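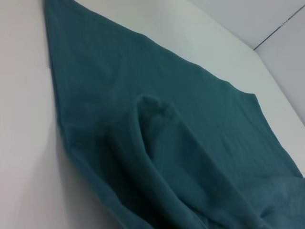

Thursday, September 9, 2021

My sister asked me last month whether she should wait for a robot before buying a new tumble dryer. She was half joking, but she does the washing for five people and she meant the other half. I told her to buy the dryer. I've been trying since then to put down why, and what I think machines can and can't do in a house at the moment.

The short answer is that they can do the parts of a chore that happen inside a box. A washing machine is a robot by any fair meaning of the word. It weighs the load, picks the water level, spins, stops if it goes off balance and tells you when it has finished. We don't call it a robot because it has been in the kitchen since before we were born. The dishwasher is the same. What neither of them can do is fill itself or empty itself, and that's where the time goes now.

I timed it for a week in August. My washing took 303 minutes of machine time and hardly any of my attention. The sorting, hanging, folding and putting away took me 11 separate goes, spread over evenings when I would have liked to sit down.

Folding is the one people always ask about. A towel or a blanket seems like the easy case, because it's a rectangle and there are no sleeves. Put it down flat and square and I think most people could write out the steps for a machine. But cloth doesn't arrive flat and square. One side lies smooth and the rest is heaped up in folds, and a corner you need may be underneath. A person pulls at it, gives it a shake and finds the corner by feel without thinking. A machine has to work out from what it can see which edge is a real hem and which is only a crease, and with a plain fleece all in one colour there isn't much to go on apart from the shadows. Then it has to pick up one layer and leave the layer under it alone.

I used to work with Jitendra Goel at Malhotra, a contract laundry that did hotel linen, and I rang him to ask how things stood there. He left the year after I did and now looks after the machines at a bigger plant in Leltaritz. They do 600 sheets in a normal shift on one line. The ironer dries and presses them, and the folder at the end folds them without anyone touching them. That has been true of big laundries for a long time.

"And who feeds it?" I asked.

"Two people," he said. "Same as when you were there."

They stand at the front, find two corners of each sheet in a damp heap and clip them on. The line does the rest faster than they can keep up with. His firm had a quote from Pameck for a unit that would find the corners by itself. He went to see it working and thought it was good on small white towels. It was slower on anything large, and it gave up on thick bedding and passed it to a tray for a person to deal with. He counted while he was there: 394 pieces through, and the tray had needed emptying more than once. He didn't say it was a bad machine. He said he couldn't make the sums work with two people still standing next to it.

I think that is a fair picture of the shop floor generally. Where everything comes in the same size and the same way up, the job has gone to machines already. Where it comes in a heap, it mostly hasn't.

Homes are all heap. There's a further problem too, which is that a house isn't built round the machine. A laundry can bolt down a folder the length of a bus. I have a kitchen worktop, and I need it back by six.

The robot vacuum is the exception, and I do own one — a Pallolwood, bought second-hand, and it has run most days for two years. It works because a floor is flat and dust doesn't mind being pushed about. It still can't do stairs. It also can't pick up a sock, so I go round before it starts and pick up the socks. I'd say it saves me about half the job, and I'd buy another.

As for what comes next, I'd expect the laundries to get a decent corner finder before any of us do, and I'd expect it to stay at towels for a good while. Jitendra thinks five years for sheets. I would have said longer, but he sees more of it than I do.

My sister bought the dryer. It has a sensor that stops it when the clothes are dry, and she says it's very good. She has asked me to come over on Sunday and help fold.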